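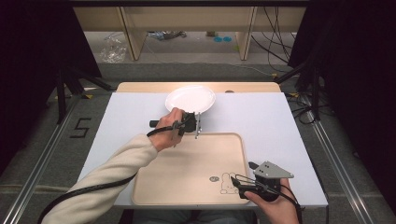
Bonne nouvelle pour les gourmands du quartier : Frei rouvre en mai ! Je suis passée hier à Surkitz voir où en était le chantier, et Cyrill Kaufmann m'a fait faire le tour (en chaussettes, le sol venait d'être verni). Deux salles, un petit coin pour les enfants, et toujours cette tarte aux pruneaux dont je rêve depuis l'automne. La cagnotte lancée cet hiver a rapporté quelque 4000 francs, de quoi payer le nouveau four, et il en reste 1000 pour la terrasse. Kilian Tanner s'occupe de la carte, il hésite encore entre deux soupes pour midi. Moi j'ai voté potiron, évidemment ! Ouverture dès 8 h, et on peut déjà réserver sur place.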